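Clodside tableware trial — progress to 26 Apr 2023
Prepared by Ingeborg Strebel for Amberg

Tray handling at the Clodside servery is on schedule. Of the 500 plastic trays funded, 20 were withdrawn for warped rims and will be replaced by the supplier at no charge. Colour sorting began in January. Storage racks remain outstanding — Andri Kuster has the revised quote.

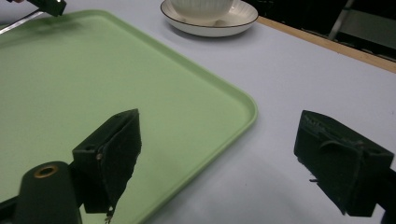 Will the replacement trays affect the budget?
The approved amount is unchanged, as the supplier bears the full cost.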